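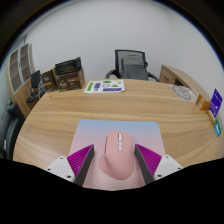
*Pink mouse on the desk, 12 January 2018*

**Should ministers have to publish their meetings with donors?**

**rmabaso:** The Varura story has been running for a week now. The minister had dinner with their chairman, the firm got the Stesenano contract, and the dinner never went in the register. I think any meeting with a donor should be published within a month, meals included.

**citlali_s:** It's already in the code. He says it was a private dinner so it didn't count.

**rmabaso:** That's the gap I mean. Private is whatever he says it is.

**Jaanus M:** I don't agree. The contract went through an open tender and Varura had the lowest bid. You'd have to show he touched the decision, and the paper hasn't.

> Varura had the lowest bid

**hnatiuk50:** Lowest of two. Panagiotou pulled out before the deadline and hasn't said why.

**Jaanus M:** Firms pull out of tenders all the time.

**citlali_s:** Jaanus, you wanted the last lot sacked over a hotel bill.

**Jaanus M:** They claimed it on expenses. Different thing.

**ymontes:** The audit office reports in February. I'd wait for that before calling it corruption, but the dinner should have been declared.

**rmabaso:** Fine by me. I'll put the link up when it's out.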